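The boundary umpire who spoke to us has run the line in country football for 14 seasons, and he says the job is mostly running backward while people shout.

He works in the Moulin district league, where 12 clubs play on grounds that range from a proper oval with lights to a paddock with a fence around it. He agreed to talk on the condition that his name was left out. The league has a rule about umpires speaking during the season, and he has games left to do.

"I started because my knee wouldn't take contact anymore," he said. "I still wanted to be out there on a Saturday. I was 29. They gave me a whistle and a shirt that didn't fit and I did the reserves at Umar the same week."

The pay has gone up since then. He gets 200 dollars for a senior match, before fuel. In a week with a long drive he clears a lot less.

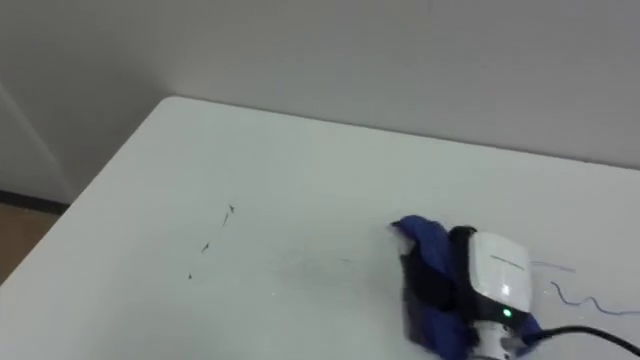

COUNTRY FOOTBALL

The throw-in is the part people notice, and he practices it twice a week behind the clubrooms at Kevesico. He throws 40 in a session, half from each side of the ground.

"Your back tells you when to stop," he said. "You're throwing over your head, blind, and it has to go high and straight. If it drifts toward one ruckman, you hear about it from the other one. You hear about it at the pie window as well."

He does his running in the off-season and says most new umpires leave that too late. By March, when practice matches start, he wants to be able to get through four quarters without thinking about his legs. The league's fitness test is a timed run followed by repeat sprints of 40 meters. Last year he passed it with a few seconds to spare.

Asked about abuse, he took a while to answer.

"It's better than it was. The clubs get fined now, and that did more than the posters. But I had a kid with me on the other wing in a game at Umar, 15 years old, second match. A grown man followed him along the fence for a whole quarter. He didn't come back the next week and I don't blame him."

The league started using a scheduling and reporting app from Skeneo this season. Umpires now file incident reports from their phones before they leave the ground. He was against it at first and has changed his mind.

"With the paper form, you'd get home, have a shower, have your dinner, and decide it wasn't worth it. Now it's done in the car park. I've filed three. Before that I might have filed three in ten years."

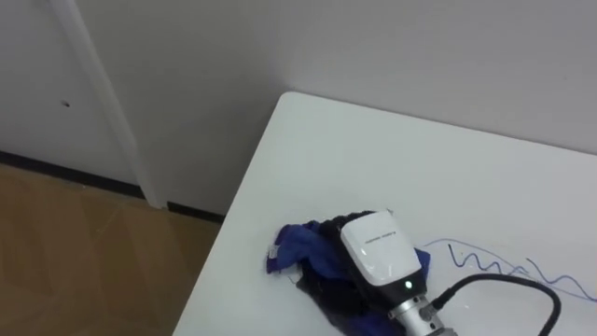

A white gripper pressed onto crumpled blue and black cloth.

He has done 429 matches, a figure he knows only because the league printed it in the record. He has done two grand finals and would like a third. The biggest crowd he has worked in front of was 1000, at a final in Kevesico, and he remembers the wind more than the people.

"It was blowing straight across. Every ball was coming out on my side. I think I ran twice as far as the other fellow, and he got the same money."

He expects to do two more seasons and then move to coaching the younger umpires. His next match is at Moulin on Sat 2 August, with a noon start for the reserves. He has been rostered for both games.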